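Clalivex Hand-Held Gripper, Set-Up and Service Guide
Section 5: Jaws that do not close fully, or that open without a command

5.1 When to use this section

Use this section if the gripper shows any of these faults:

The jaws stop before they meet, with nothing between them.
The jaws close, then creep open while you hold the trigger.
The opening shown on the display does not match the real opening.
A part slips out of the jaws during a recording, and the display still shows "held".

If the gripper does not power up at all, go to Section 3. If the tool has been dropped from bench height or higher, do not use this section. Tag the tool and send it in as described in 5.8.

The faults above were first written up after an incident at the Erklow workshop in April. An operator was carrying a glass jar across a bench when the jaws opened by themselves. The jar broke and the operator cut a finger while reaching for it. The inspection by Aarne Valtonen found fibers packed into the left jaw joint and a zero point that had drifted by 2 mm. The software had been reading the jaws as closed when they were still partly open. This section replaces the earlier one-page notice.

5.2 Before you start

CAUTION: The jaws can move when power is restored. Keep fingers out of the gap at all times unless the battery is out of the handle.

CAUTION: Do not test a faulty gripper on glass, blades, or open containers of liquid.

You will need:

The 2 mm hex key from the tool pouch
Plastic tweezers (metal ones scratch the jaw faces)
A dry, lint-free cloth
The 16 mm gauge block
The service log for the tool

Work at a table with good light. Wipe the table first so that anything coming off the jaws is easy to see.

5.3 Making the tool safe

1. Let go of the trigger and wait for the status light to turn amber.
2. Hold the power button until the light goes out.
3. Slide the battery out of the handle and put it on the table where you can see it.
4. Wait 5 seconds, then press the trigger once to drain what is left. The jaws may twitch.
5. Open the jaws by hand to their full width. They should move evenly, and both sides should stop at the same time.

If one side stops early or feels gritty, write down which side before going on. Left and right are always given as seen from behind the tool, looking toward the jaw tips.

5.4 Inspecting the jaws

Lint and thread are the most common cause of a false "held" reading. They collect along the inner edges of the jaw blocks and at the lower rear corners, where they are hard to see with the jaws shut. Always inspect with the jaws wide open and empty.

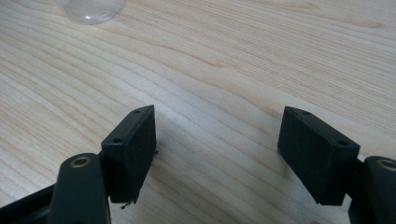 Look at both blocks, even if only one side felt gritty in step 5. A tuft on an edge may be the loose end of a longer strand wound around the joint behind it.

1. Check the inner edge of each block from tip to rear.
2. Check the lower rear corner of each block for hanging strands.
3. Turn the tool over and check the same places from the other side.
4. Check the small holes in the top face of each block. They must be free of packed dust.
5. Check the brass-colored ring at each arm link. It should sit level in the link. If it stands proud or turns under your fingertip, stop and go to 5.8.

Note: Light wear along the edges of the blocks is normal and has no effect on grip. Cracks are not normal, however short. A cracked block must be replaced.

5.5 Cleaning

1. Take hold of each strand close to the block with the tweezers and pull slowly away from the joint. Do not jerk it. A strand that snaps inside the joint can only be removed by taking the block off.
2. Wipe the inner faces with the dry cloth, from the rear toward the tip.
3. Open and close the jaws by hand 16 times. Look again for new fibers. Movement often brings out more.
4. Repeat steps 1 to 3 until no more fibers appear.

Do not use compressed air. It drives lint further into the joint. Do not use oil or spray lubricant on the jaws. Oil on the blocks makes parts slip, and it holds dust.

If the joint still feels gritty after cleaning, do not force it. Loosening the link screws in the field is not permitted. They are set at the Nair service shop, and an incorrect setting can produce the same false reading you are trying to clear.

5.6 Resetting the zero point

The zero point must be reset after every cleaning, even if the display looks correct.

1. Check that the gap is clear.
2. Refit the battery, keeping your hand on the handle and away from the jaws.
3. Power up and wait for a steady green light.
4. In the Brollotance software, open Tool, then Jaw Zero.
5. Squeeze the trigger fully and hold it until the software beeps.
6. Release the trigger. The jaws open to full width.
7. Place the gauge block upright on the table between the jaws. Let go of it before you touch the trigger.
8. Close the jaws on the block. The display must read 16 mm.
9. Open the jaws, remove the block, and repeat steps 7 and 8 two more times. All 3 readings must agree.

If the readings differ, the joint is still dirty or the link is loose. Clean once more as in 5.5. If they differ again after the second cleaning, take the tool out of use.

CAUTION: Do not type in a correction value to make the reading match. The value hides the fault, and the tool will go on reporting "held" with an open gap. This had been done on the Erklow tool before the incident.

5.7 Hold test

1. Close the jaws on the gauge block with the trigger fully squeezed.
2. Lift the block a hand's width above the table. Keep your feet and your free hand clear of the space under it.
3. Hold for 5 seconds and watch the display. The reading must stay steady.
4. Lower the block to the table and release it.
5. Do the test 3 times.

If the block slips or the reading climbs during any of the tests, the gripper has failed. Passing the other two does not clear it.

Note: Recordings made with a drifting zero point should be marked as suspect from the last good hold test onward. The jaw opening stored in those files cannot be corrected afterward. Keep the files, but do not pass them on for training.

5.8 Taking a tool out of use

Take the gripper out of use if:

It fails the hold test.
The zero readings do not agree after two cleanings.
A jaw block is cracked or a ring is loose.
The jaws have opened without a command, for any reason, while carrying a part.

Remove the battery and store it apart from the tool. Tie the red tag through the handle loop and write the fault on it in plain words, with the side affected. "Left jaw stops early" is enough. "Broken" is not.

Pack the tool with the jaws open. Leave any fibers you could not remove in place, as the service shop needs to see where they sit. Include a copy of the last page of the service log.

If anyone was hurt, or could have been, report it to Reijo Partanen on the same day, before the tool is cleaned or shipped.

5.9 Inspection intervals

Inspect the jaws as in 5.4 at the start of each shift, and again after any work with towels, clothing, rope, or carpet.
Reset the zero point and run the hold test once a week, and after every battery change in which the tool was left off overnight.
Enter each check in the service log, including the ones where nothing was found.

Section 5 revised 2 May 2020. Discard earlier copies.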